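Writing Rules for a Gripper: Questions on Clearance, Surfaces and Small Metal Parts

November 2021

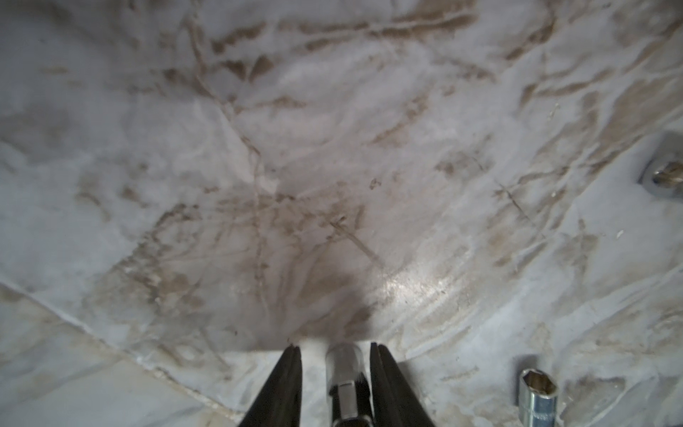 Filed under: Standards and Practice

Lundis maintains the internal handling rules used on the Hundale bench cells, where two-finger grippers pick up and set down small hardware. The current edition has 178 clauses. We spoke with the engineer responsible for the chapter on hard and polished work surfaces, which was rewritten in July.

The chapter starts with the surface itself. "A glossy surface returns glare to a wrist camera, and the gripper throws its own shadow over the same area," the engineer said. "Both move when the arm moves. The rule is that neither may be used as an edge. If the software finds a boundary there, it has to find it again from a second pose before it can act on it."

Veined stone patterns get a separate clause. A thin brown vein can resemble a crack or a cable, and the engineer wants test surfaces to include such patterns. "People validate on plain gray mats and then sign off for everything. We stopped accepting that."

Seams come next. Where two slabs or tiles meet, the rule treats each side as its own plane until measured. "You touch off on both sides. A small lip at the joint is enough to spoil a placement. We keep the drop point 25 millimeters from any joint, and if the layout does not allow that, the job goes back to whoever drew the layout."

Chrome sockets are the reference part for the chapter. The engineer chose them for practical reasons: they are cheap, they reflect everything near them, and they can stand on end or lie on their side. The rule requires the orientation of each part to be recorded before the fingers close. An upright socket with its opening facing up may be gripped from above. One lying over, or seen only in part, has to be viewed again first.

"A partial view is not a detection. That sentence is in the text word for word, and it drew more objections than any other."

The objections came mainly from the Vukadinović site, which argued that the second view slowed its cycle. Lundis kept the clause and allowed one exception, for parts held in a fixed tray.

Speed near the surface is also limited. With a part between the fingers, the last 19 millimeters of descent are made at the reduced rate, and contact is confirmed by force reading. The camera image alone is not accepted. "Close to the surface the end of the part can look blurred. You cannot tell from that whether it is touching."

Asked about inspection, the engineer pointed to the Gikell checklist, a one-page form completed at the start of each shift. It has 4 entries: finger surfaces, camera lens, work surface, and loose parts within reach. Chips and scuffs along a joint are written down even when no work is planned there.

The next edition will add a clause on neighboring parts. At present the text gives a minimum gap between the open fingers and anything standing beside the target, but it does not say what to do when the gap is lost during the approach. The draft answer is to stop, raise the arm vertically and plan again.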